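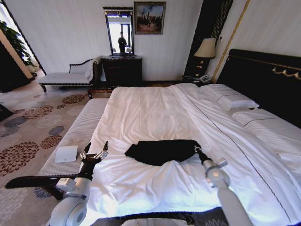

Brayan Bermúdez asked whether hotel experience is required. It is not. Training is paid and lasts 2 weeks.

Room Attendant, Odamden, Wasville
Start: October 2018

Duties
- Make beds: sheet, duvet, pillows, runner.
- Pull the white bedding level over the mattress and smooth out creases.
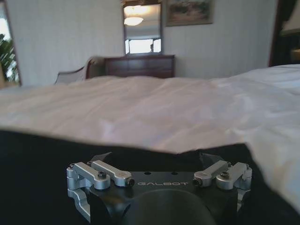

- Fold guest clothing left on the bed.
- Report damaged linen to the Sison laundry desk. 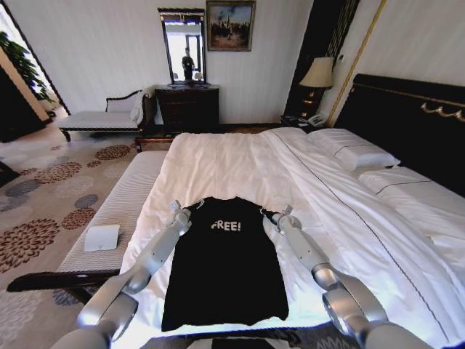
Garment folding is tested at interview. Applicants fold one item to the house standard in 80 seconds. A black T-shirt is laid flat on the duvet, sleeves out, and folded from there. Print must face up when finished.

Shifts: 22 hours per week. Apply at the Stoststead office, desk 200.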